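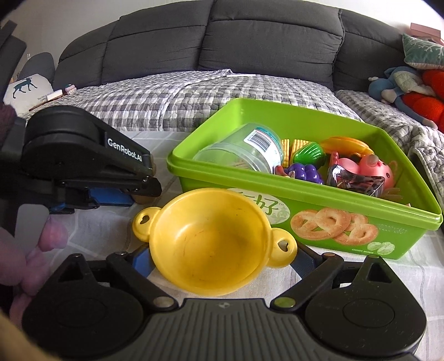 Evidence Room Notebook, Flellemach Laboratory: September, Entry 12

Opened 8.40 a.m. Written by R. Fajardo. Copy to R. Tolentino.

Received from the Oltwood police station, the second batch of items in the Magbanua inquiry (suspected arson with one fatality). Seals intact on all bags except the outer seal of bag 3, where the tape had lifted at one corner. The inner seal was sound. Noted on the transfer sheet and countersigned by the delivering officer before he left.

Carpet and underlay

Two sections of carpet from the hallway were placed in nylon bags and put forward for headspace testing. The first gave a clear petrol pattern. The second gave only the usual breakdown products of burnt underlay and is to be reported as negative. Mr Tolentino has asked that the two results appear on separate lines of the report, as the defence has already questioned where each section was cut. The scene plan does not settle the matter. A fresh copy has been requested from Oltwood.

Mobile telephone

The handset is heat-damaged but the memory chip was removed without loss. Extraction recovered 1,570 messages, of which nearly all predate the fire by more than a month. No reading of content has been done here. The file was passed to the inquiry team under the Miron reference, and the working copy is locked in cabinet 2.

Lock from rear door

Key marks on the inner face are consistent with ordinary wear. There are no tool marks. The bolt was in the thrown position when the lock was dismantled. I should prefer a second opinion before this is put in writing.

Outstanding: control carpet sample; scene plan; repeat blank on the second instrument, today's having shown a small carry-over peak.

Closed 5.15 p.m.

Comments (3)

R. Tolentino: Lock examined. I agree on wear. Please add the bolt measurement.

R. Fajardo: Added to the case file.

Oltwood liaison: Scene plan to follow by courier.

This site uses cookies to keep you signed in. By continuing you accept our cookie policy.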